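Notebook, August, bench 2
Adhesive label trial, continued from previous book

Purpose: find out why the paper labels on the cold store sample jars let go at the corners, and settle whether to stay with the Litley acrylic stock or change to the Bhatia rubber-based stock. Aarti Srivastava is running the jar side. I am doing the peel tests and writing up both.

08:40. Conditioned test strips out of the cabinet. Cabinet log shows a steady overnight trace apart from one bump when the door was opened to take out the spare panels. Bump is short and I am ignoring it.

Strips are 25 mm wide, cut with the twin-blade cutter. Blade on the left side is getting dull and leaves a fuzzy edge on the paper face stock. Discarded the fuzzy ones. New blades are in the top drawer under the feeler gauges. Whoever fits them should set the gap with the brass block and not by eye, as the last pair was set narrow and we lost most of a day's strips to it.

Substrates in this round: glass, polypropylene, and painted steel. Glass and polypropylene wiped with isopropanol and left ten minutes. Painted steel wiped the same way, then a second set wiped with water and mild detergent only, to copy what happens in the stores.

Roller: 2 kg, two passes each direction, slow. Dwell times 20 minutes and 24 hours. The 24 hour set went down yesterday morning and is pulled today.

10:15. Peel at 180 degrees, 300 mm per minute. Load cell zeroed before each substrate. The clip on the upper grip is slipping again with the thin film strips, so I folded the tail over a piece of card before clamping. That held.

Litley on glass, 24 hour: clean peel, even trace, no residue. Litley on polypropylene: low, with stick-slip toward the end of the pull. Litley on painted steel, solvent wiped: good. Detergent wiped: lower, with more scatter than I like. Suspect leftover detergent film. Repeat with a clean water rinse before drawing anything from it.

Bhatia on glass: paper tears before the adhesive lets go. Tear starts at the clip end on nearly every strip, so the value is a lower limit and should be marked that way in the table. Bhatia on polypropylene: clearly better than Litley. Bhatia on painted steel: paper tear again, plus residue that needs citrus cleaner to remove.

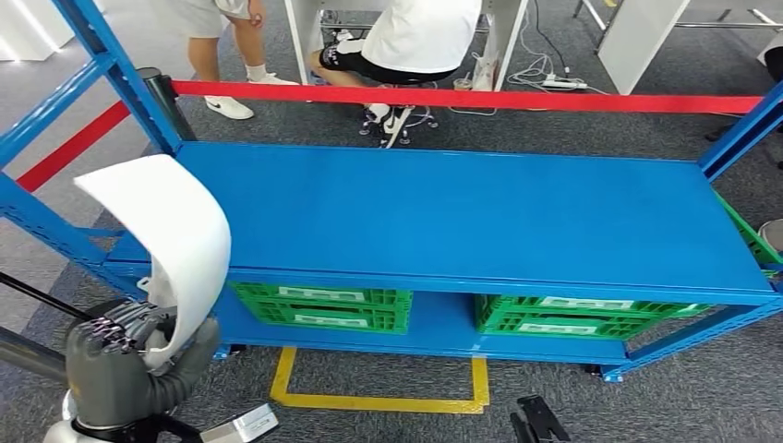

Blue shelving, green crates on the lower shelf, two white labels on the front of each.

Residue matters more than I had allowed for. Anything that gets relabeled every few weeks cannot carry the Bhatia stock unless we accept cleaning time at each change. Jars are relabeled once at most and then discarded, so for jars it is not an objection.

12:30. Aarti's figures for the jars. Batch 1497 was labeled warm, at room temperature, then moved to the cold store. Batch 925 was labeled inside the cold store on jars already cold. Corner lift in 1497 is confined to the jars with the smaller diameter. In 925 it is on both sizes and starts within a day. This fits with the adhesive never wetting out properly at low temperature, and with condensation on the glass getting there first.

Her suggestion is to change the procedure before changing the stock: label first, dwell 20 minutes at room temperature, then chill. I agree, but the night intake arrives cold and has nowhere to warm up. Vistbridge have a freezer-grade acrylic that claims a lower application temperature. Data sheet gives no peel value below the freezing point. Asked for a sample roll and for the test method behind the claim.

14:00. Curvature check. Wrapped both stocks around glass rod and tube from the scrap bin, smallest diameter 12 mm, grain direction both ways. With the grain running around the rod the Litley paper springs open at the overlap. With the grain along the rod it stays down. The printer feeds it the wrong way for us. Turning the label layout by 90 degrees costs nothing except a new template, and the lot number then has to go on two lines.

Old Graditz manual from 1974 has a decent page on paper grain and mandrel size. Copied the table into the back of this book. Units are inches, so check the conversion before using it.

15:50. Print durability, Litley stock, thermal transfer ribbon. Rub tester set to 3000 cycles, dry felt. Text readable at the end, bar code fails on the narrow bars. Wax ribbon is the weak part here. Resin ribbon on order.

To do:
Repeat detergent-wiped steel with rinse.
Rotate label template, print 20, wrap on small jars, into cold store overnight.
Fit new cutter blades.
Rerun Bhatia on glass with film-backed strips to get past the paper tear.
Ask Aarti whether the night intake can be wiped dry before labeling - lint-free cloth only, the blue paper towel sheds.

16:30. Load cell off, cabinet closed, remaining strips bagged and back in at the same setpoint.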